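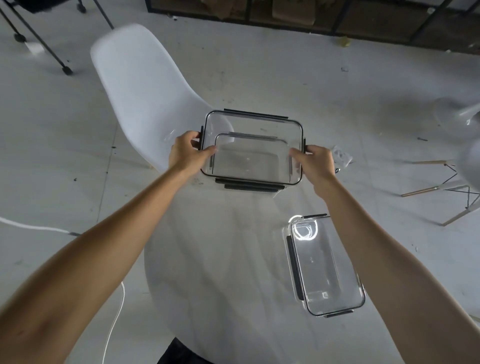
Glass has no sharp melting point. It softens over a range of heat, and the cooling rate decides how much stress stays locked in. Pressed ware with rounded corners, like the rectangular container here, holds less stress at the bends.

Category: Course Notes > Materials

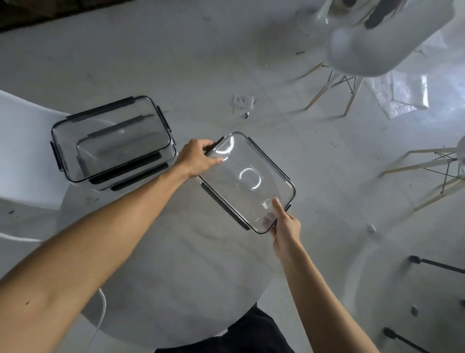
Fig. 2. Clear container with black latch clips.

Read the Chacko handout, page 134, before lab.
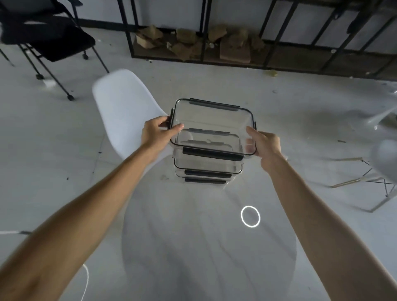
Plurkholm, September

The Muneck kiln log lists 564 as the soak setting. Copy it into your table.

We use cookies. Accept | Settings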